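Branness Sorting Cell

Products / Workcells / Branness

A bench-size robot cell for sorting, setting out and regrouping small parts. Built by Fillata for shops that run short batches and change what they run often.

What it is for

The Branness takes over the part of kitting that is the same motion all day: pick a piece up, put it with others like it, reach for the next one. It is meant to stand in a row of ordinary benches, at ordinary bench height, with people working on either side of it.

Most of our customers buy it for one of these jobs:

Grouping mixed parts by color before packing
Setting out a kit in a fixed order for hand assembly
Pulling odd pieces out of a returned tray
Laying out parts for a visual check by a person

It does not count stock and it does not print labels. If you need either, keep your current station and put the Branness ahead of it.

Work surface

The table is perforated metal, so fixtures can go wherever the job needs them. On top of it goes a board, which is the real work area. Ours are glued maple strip. A board can be lifted off with the job still on it and moved to a hand bench, and a marked or worn board is cheap to replace. Small specks and scuffs do not affect the work. Deep gouges do, and a gouged board should be sanded or swapped.

Setting up a sorting job

Setup is done by the person who runs the bench. No programming is needed for a standard color sort.

Start with a small set of real parts, or use the block set that ships with the cell. The blocks come in plain shapes and strong colors, which makes a wrong grouping easy to spot from a few steps away. Put same-colored pieces next to each other where you want the groups to be. Groups can touch. A single piece with no partner is fine and is treated as a group of its own. In the layout shown, the two reds are at a corner of the board, the blue is alone near the center, and the greens and yellows share one row, star and cylinder first, then heart and five-sided block.
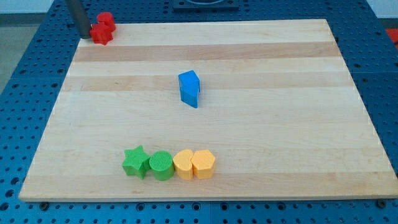

Checking the layout

Stand at the front of the board and look for these before you save:

Tall pieces hiding short ones. If one piece stands partly behind another, decide whether the order matters for your kit.
Pieces at the very corner. They are allowed, but leave the person who unloads the board room to get a hand in.
Rows packed tight. Fine for packing, slow for hand assembly. Open the row up if someone has to pick from it with gloves on.

Saved layouts are kept under a job name. The cell holds 2,429 of them, which is more than any customer has asked for so far.

What changes for the people at the bench

We get more questions on this than on anything in the spec sheet, so it gets its own section.

At Stunelau, a hardware packing shop, the first cell went in next to an existing kitting line in June. Three people worked that line before, and three work there now. One runs the cell and sets up jobs, and the other two do final assembly and inspection, work that used to wait until the end of the shift. Consolacion Dalisay leads the line. Her advice to other shops is to let the sorters do the setup themselves from the start.

"They know which parts get mixed up," she told us. "I would have guessed wrong on half of them."

Some things got harder. The person at the cell stands still more than before, so Stunelau now switches that post every two hours. Loading boards is a new task and somebody has to own it. And the first weeks were slower than hand sorting — plan for that and do not schedule a rush order on top of it.

Training

Trinh Đinh runs our customer training. The basic course takes about 8 hours, split however the shop likes, and is held on your floor with your parts. It covers loading, job setup, clearing a stopped job, and cleaning. Supervisors are asked to sit in for the whole course, the cleaning part included.

In the box

Cell with perforated table
Maple boards and mounting hardware
Practice block set
Printed setup guide

Options

Lã board rack, floor standing
Extra boards, sold singly
Second operator panel for left-hand use

Ordering

Send us a short list of the parts you handle and a photo of the bench as it is today. We will tell you whether the Branness suits the job. Parts that are clear, mirror-bright or soft should be sent to us for a trial before you order.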